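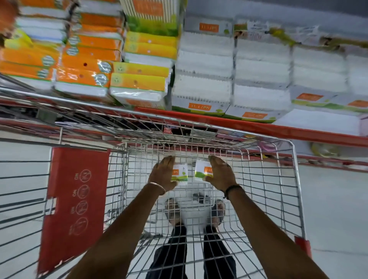
Small boxes going into a wire cart

A loading zone is a stretch of curb set aside for picking up and dropping off goods. In Jultmont, where I've lived forever, they're marked with yellow paint and a sign, and I use the one on Tendau Street a lot (too much, my neighbors would say!). The town code lists 100 of them.
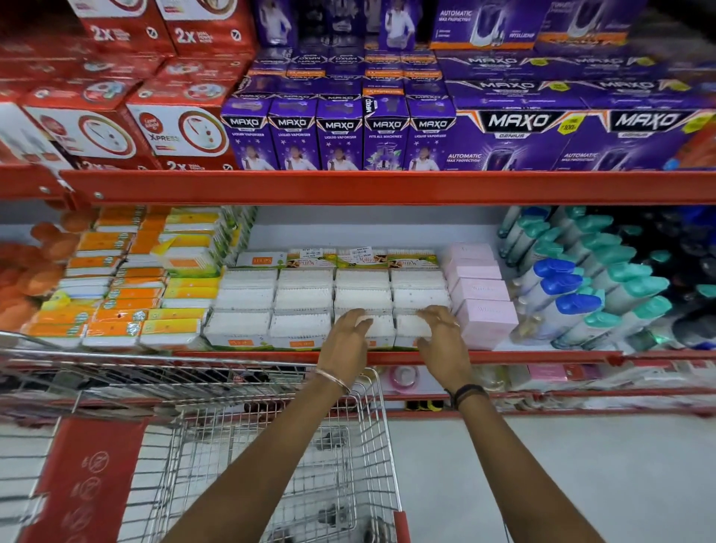 White boxes on a store shelf

The rules are pretty simple. You get 20 minutes, your flashers stay on, and the driver has to be close by. Delivery trucks can buy a yearly decal for $495 and stay up to an hour - regular cars can't.
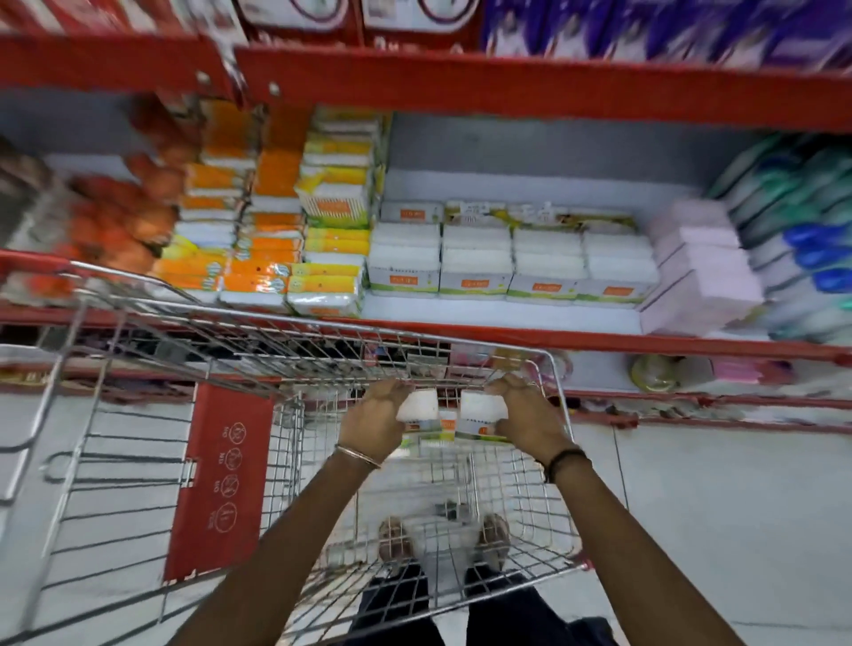 Imogen Birkett

Zones go back to the old Wininska market, when wagons used to block the whole street. The first painted curb was 400 feet long, and I still love walking that block. Later ones are much shorter, usually room for two vans.

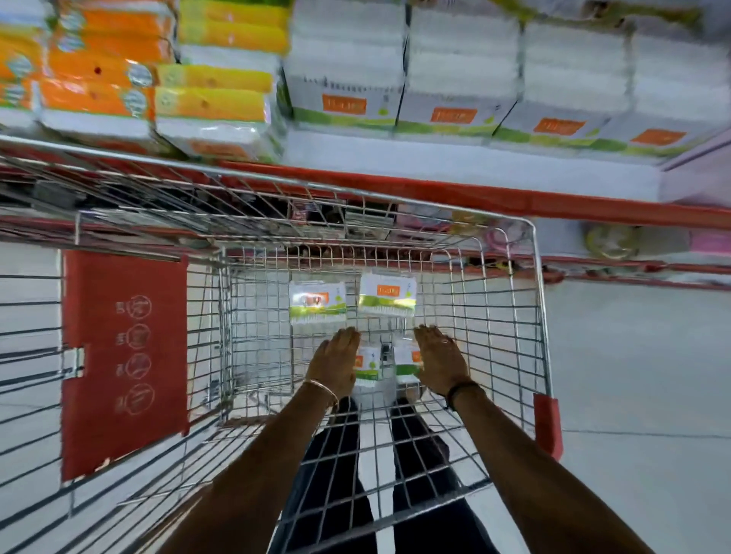

Most zones turn into ordinary parking at 6 p.m., but check the sign, as a few run all night. Tickets can be appealed by mail or at the Siddiqui Building - bring your receipt, they do ask for it.

Last updated 16/08/2019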